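Jollow 2: the replay and labeling tool I'd been hoping for
Reviewed May 26, 2023

I've spent the spring with Jollow 2 on our lab machine, and I like it enough that I keep opening it when I don't need to. It's a desktop program for looking through robot recordings: wrist camera, joint angles, gripper width and commands, all on one timeline you can drag back and forth. Version 1 did that too, slowly. This one is quick!

Getting data in

We record with Mokholm, and the import took one setting (the clock offset between the camera and the arm). I pointed it at 887 episodes and went for lunch. When I got back they were indexed, with thumbnails, and 25 were flagged for dropped frames. I checked the flagged ones by hand and agreed with all but a couple.

Scrubbing

Drag anywhere and the wrist view keeps up, even on my old laptop. You can pin a joint plot under the video, and if the commanded position and the measured one drift apart, the gap gets shaded. I found a lag in our controller that way in my first week. Fotini Stamatopoulos, who wrote most of that controller, had a patch in before dinner and has been using the shaded plots ever since.

Masks and labels

Click on a thing and you get a mask, click again to grow it or shift-click to trim it, then let it carry forward through the episode. I expected trouble with our tabletop recordings, and there is a bit. The green bowl comes out clean in one click, and the heap of what look like peanuts inside it can be kept as its own mask. Crumpled foil takes more clicks with all those bright creases, and see-through plastic bags on pale wood still need the brush. Turn on the "ignore robot" option before you start, so the black fingers at the bottom of the view stay out of your labels.
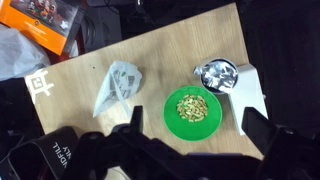 Planning overlay

You can load a planned path from Rutkowska and see it drawn over the recorded one. Great for spotting where the planner took the long way around a box. It only reads the newer file format, though, and the converter is a separate download.

What I'd change

Undo doesn't reach across episodes, and that has cost me an evening. The search box wants exact tags. Export to Kunine works but drops comments without a warning, so keep a copy.

Would I buy it again? Yes, gladly. I'm on the single-seat license and I'm asking for another one for Fotini.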